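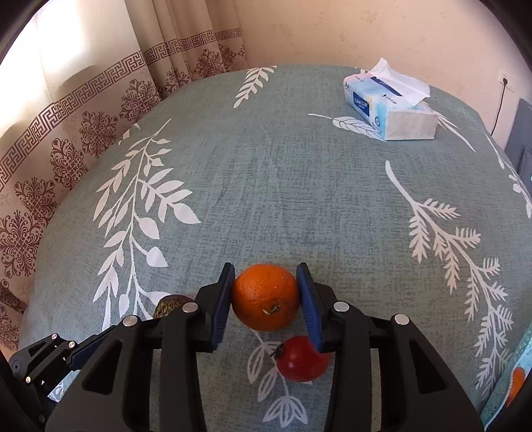

Orange held between the two blue finger pads, tomato still on the cloth.

Print this page
E-mail this page

Recording grasps with the hand-held tool

The Linov grasp policy was trained on 634 demonstrations, all made by hand. To add your own:

1. Spread a patterned cloth over the surface. In our tests, policies trained only on plain cloth did worse on new ones.
2. Set out fruit and one or two household items. Move them between takes.
3. Start recording with the fingers open. Come in slowly and close on the widest part of the fruit.
4. Hold for two seconds, then lift - no faster than you would pick up an egg.
5. Discard any take where the pads slip.

Do eight takes per layout. Oisín Hanrahan tried seven and the split script rejected the batch.

Questions to Siobhán Rafferty.

Updated 2020-09-01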